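Shoes Off at the Door: Indoor Footwear Habits in Two Residence Halls
Student project report, Introduction to Survey Methods

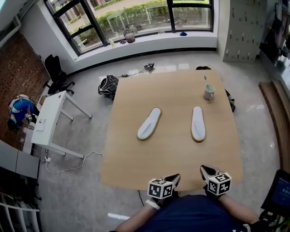 Our group wanted to know how many students take their shoes off when they come into a residence hall room, and what they put on afterward. We picked the subject after a disagreement on our own floor about a dirty hallway carpet. One side thought almost everybody already went without shoes indoors. The other side thought it was mostly a rule that students' parents had and that got dropped in the first week of college.

Method

We handed out a one-page paper survey in Relport Hall and Hididlow Hall in April. The two buildings are close together but have different floors. Relport is carpeted except in the bathrooms. Hididlow has hard floors throughout and the rooms get cold in the morning. We left forms at the front desks and also went door to door on a Monday evening. We got 201 forms back. One was blank on both sides, so we worked with the other 200, which came out to 100 from each hall.

The survey had 8 questions. The first four asked what the student does at the door, what they wear on their feet in the room, whether visitors are asked to do the same, and what the rule was at home. The rest asked about cleaning, roommates, the walk to the shower and where shoes are kept.

Results

Most students in both halls said they take their shoes off in their own room. The difference was in what came next. In Relport the most common answer was socks, and slippers were a distant second. In Hididlow slippers came first. Several people there wrote in the margin that they had bought a pair after moving in.

The rule at home was the best guide to what a student did at the door. Students who grew up in a house with a shoes-off rule nearly always kept it. Students who had no rule were split.

Visitors were a different matter. Many students who never wear shoes in their own room said they don't ask guests to take theirs off. The usual reason given was that it felt rude. A few had a spare pair of slippers for guests, and one wrote that the spare pair always ends up with the roommate.

Question six, on the walk to the shower, was badly worded. We asked what people wear "to the bathroom" and some answered for the shower itself. We left that question out of the tables.

Problems

Going door to door meant we mostly reached students who were in on a weekday evening. We also had no way to check the answers. A person may say they take their shoes off and do it only when it's raining. If we did this again we would test the questions on a small group first and add a third hall, probably Kwon, where most rooms are singles and there is no roommate to agree with.

The blank form and a copy of the survey are attached at the end with the tables for each hall.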